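Leave the Tray by the Sink

My sister-in-law thinks a tray on a kitchen worktop is an admission of defeat. Things should go straight back where they live, she says, and a tray only gives them somewhere to loiter.

I have kept one for 11 years, in three different kitchens, and I disagree. A house with a cat and a child in it produces small stray objects all day long. Bits of rope, a rag, a toy mouse with a string on it. None of them is rubbish and hardly any of them has a proper home. Without a tray they end up on the windowsill, in the fruit bowl or under somebody's foot.
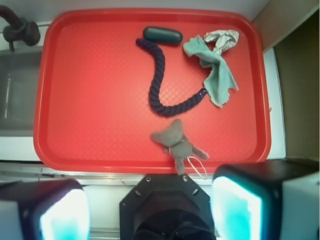 The usual objection is that trays fill up and stay full. Some do. Mine gets emptied before supper, and anything I can't place goes in the hall cupboard until October, when we clear that out as well.

I would also argue for a cheap one with a rim. Oluwatosin Iyamu wrote in the Odton newsletter that a good tray should be handsome enough to leave out – slate, or oiled wood. I think she is wrong. A handsome tray makes you fussy about what goes on it, and then the cat's things are back on the floor.

Plastic rinses clean under the tap. Buy a bright colour, so that people can find it, and keep it near the sink.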